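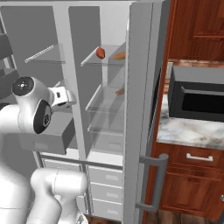
Filed under: Home robotics > Rules & good practice

How many sim runs before the real kitchen?

Posted by Anas El-Sayed, Saturday, July 5, 2025

Our house rules at Viveo say a fridge task needs 700 clean simulated runs before the arm goes near a real appliance. We're at 931. My boss now wants to skip the supervised stage because "the number is bigger than the number." Is there a standard I can wave at him? The task is picking food off glass shelves with the door open.

Brahim Salem
No standard I know of gives you a run count, so somebody picked 700 because it looked serious. Ask what varied. If it was the same door angle and the same sweet potato 931 times, you have one run with excellent attendance. We do 20 supervised runs on the real fridge at reduced speed, one person on the stop button and doing nothing else, phone included. Any contact with the door or a shelf rim and the count goes back to zero. Write down what "clean" means first. Ours used to include "dropped it, but gently."

Check your glass too. Simulated shelves don't chip.

codgate_11
just put a force limit on it

Faveden
Force limit is fine but it's not a procedure. Do a written risk assessment and get your boss to sign the page that says no supervision. Mine lost interest in February, somewhere near the signature line.

Contact | Posting rules | Back to top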